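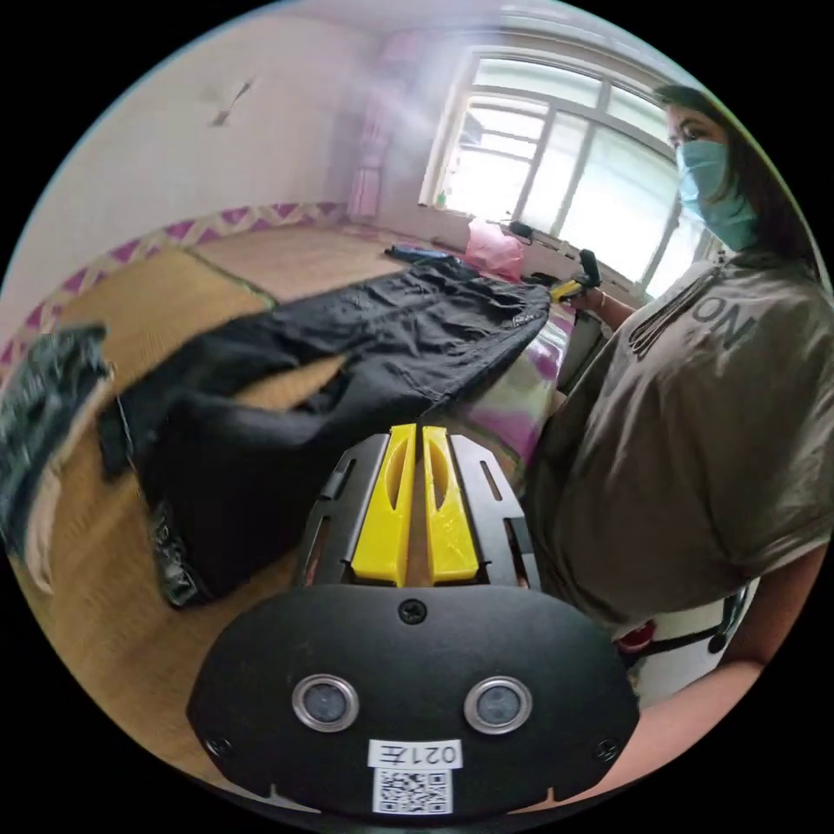 Folding trousers

Folding trousers is the everyday job of turning a long, two-legged garment into a compact shape that can be stacked, shelved or packed. It sounds like the simplest chore in the laundry, and yet there is a surprising amount to enjoy in it! Trousers have a waist wider than their hems, a seat that curves, and two legs that would both like to go their own way. Every method is a different answer to that shape.

Laying out

Most methods begin on a flat surface. A bed, a table or a floor mat will all do, and a woven mat has the nice quality of holding cloth in place a little while the folder works. A tan one also makes black trousers very easy to see, right down to the gap between the legs.

Dropped casually, trousers tend to lie diagonally, with the waist bunched and the legs apart. Two people can straighten a pair very quickly, one at the waist and the other at the hems, each pulling gently until the long creases give up. A folder working alone usually starts with the waistband and smooths toward the feet.

Gathered waists

A gathered waist is the great troublemaker of the folding world. It pulls itself into many small wrinkles and will not lie as flat as a buttoned band. The usual trick is to stretch it sideways with both hands, let go, and pat it down before it can spring all the way back. Some wrinkling always stays, and that's fine. A printed logo near the waist is a handy landmark for telling one side from the other.

Common folds

The half fold lays one leg over the other, tucks in the point of the seat, and brings the hems up to the waist. It is quick and suits deep shelves.

The third fold starts the same way but divides the length into three. The packet is shorter and thicker, and it can stand on its edge in a drawer, a wonderful thing when several dark pairs look alike from above.

The Plolonov roll begins at the hems and finishes at the waist, with the gathered part wrapped around the outside. It is a favorite for travel bags (soft trousers roll beautifully, stiff ones less so).

The Porngate fold leaves the legs side by side, folds each inward along its length, and then doubles the whole thing over. It needs more room but puts fewer layers at the knee.

Patches and prints

A patterned patch low on one leg can be left facing out, so the pair can be picked from a stack by its markings. Raised or stiff patches are best kept off the fold line.

In writing

Irina Cârstea's household handbook Flilomero, first printed in a run of 500 copies, gives trousers their longest chapter and runs to 296 pages in all. Her advice on mixed heaps is still widely repeated: take the dark trousers out first, fold them while the light is good, and leave the small things for last.

See also

Ironing
Clothes hanger
Linen closet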